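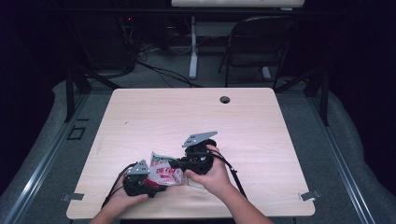 Crinkly white packet with the red writing, on the pine-colored table.

December 12, 2025

Packet day, finally! I've been saying since June that I'd go through all the food bags and wrappers, and today I got as far as the ones with Chinese writing on them, which I can't read at all (Shaimaa can, a bit, but she was on the phone to her sister most of the afternoon). The white one has a green strip along the top edge and is so crumpled that I kept smoothing it in my head. Snack wrapper, I'd say. I love the red lettering on it and would happily keep it for the scrapbook, only Souad says the scrapbook smells of shrimp crackers already and she may have a point.

Lunch was late. Krešimir made the lentils again, with too much cumin, and I had two bowls. Then back to it with the labels and the good pen. I'm on my third roll of labels from Skestby and they still curl up at the corners on anything plastic, so I went over the lot with tape, grumbling the whole time.

The clear bag is my favorite of the bunch. It's got a red-pink band down the side and masses of small print, with what looks like an address and phone numbers, and inside it's all little white grains. Rice? I thought so, then I thought coarse sugar or salt, then rice again. I've put it on the list as "white, grainy, ask Shaimaa" and there it stays until she's off the phone.
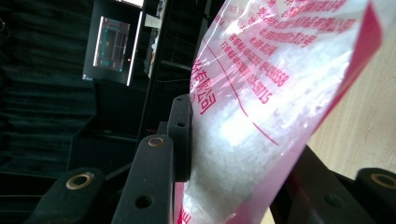
What's the best way to store rice once the bag is open?

Tip it into a dry jar with a tight lid and keep it in a cool, dark cupboard.

Wrote that on a card for the inside of the pantry door, next to Dorothy's one about flour. I need more jars though. Zaris had a box of 24 in the window last week and I walked right past it like a fool, so that's tomorrow's errand, plus cumin (we're out, no mystery there) and stamps for Hajar's parcel.

My feet hurt and the tape has vanished. Bath, then bed.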